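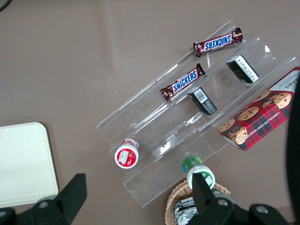
**Buscamos 2 personas para reposición y acompañamiento del brazo – Kasside, tienda de Jatville**

¡Hola! Soy Friederike Kasten y llevo el equipo de sala de Kasside. Desde febrero el brazo se ocupa de una parte de los expositores pequeños (chocolatinas, galletas, cajitas con código de barras) y a nosotros nos ha cambiado bastante el día. Antes yo me pasaba la primera hora agachada colocando barritas; ahora esa hora se me va en mirar qué ha dejado torcido, cargar las cestas y atender a la gente que entra con prisa.

El puesto es mitad tienda, mitad máquina:

- preparar cestas y bandejas antes de abrir
- revisar los expositores y corregir a mano lo que haga falta
- apuntar los fallos en Triltik, nuestro programa de incidencias (se aprende en una tarde)
- caja y atención al público, como siempre

No hace falta saber programar, de verdad. Yo venía de una panadería y lo único que sabía de robots era que me daban un poco de respeto – se me pasó enseguida. De la parte técnica se encarga Mio Takeda, que viene los martes y contesta a todo con mucha paciencia.

Son 33 horas semanales, con turnos de mañana y contrato indefinido tras el periodo de prueba. Hay un plus de 400 euros al terminar la formación. En la plantilla seguimos los mismos que antes del brazo, y estas plazas son nuevas.

¿Te animas? Déjame el currículum en la tienda o pregunta por mí cualquier mañana. Si quieres ver el brazo trabajando antes de decidirte, ¡pásate y te lo enseño!

Friederike
25 de mayo de 2025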